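Notes on the Zorkbridge phasing plan 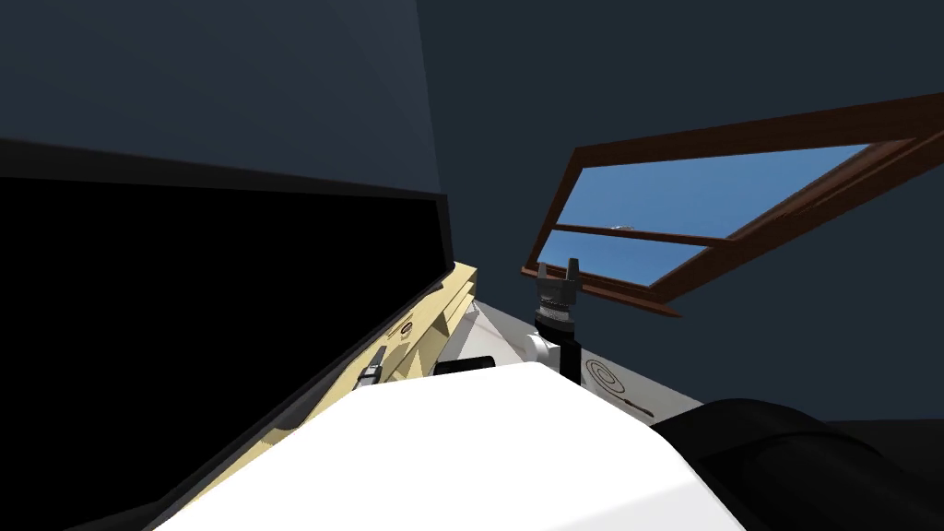

Why does the revised plan put the parking structure ahead of the housing? The lender requires it. Citarent's loan terms tie the second release of funds to a finished garage, and Gromov, the general contractor, needs the same slab as a laydown area for the towers.

The plan filed on 24th July covers 500 apartments in 4 phases. Phase one is now the garage and the utility trench along Obi Street. Phase two is the first residential block, cut from nine floors to seven. The setback on the river side grows to 38 feet, which moves the fire lane out of the flood zone and costs the project one row of ground-floor units.

I asked Rakiya Ugwu at the planning office whether the height change reopens the shadow study. It doesn't, as long as the footprint stays inside the old envelope. The new setback drawing keeps it there on three sides. The north side is harder to read at the scale posted online, so I have requested the full sheet.

Comments close in August. Oluwatosin Omoregie is collecting corrections to the drainage table, sheet C-7.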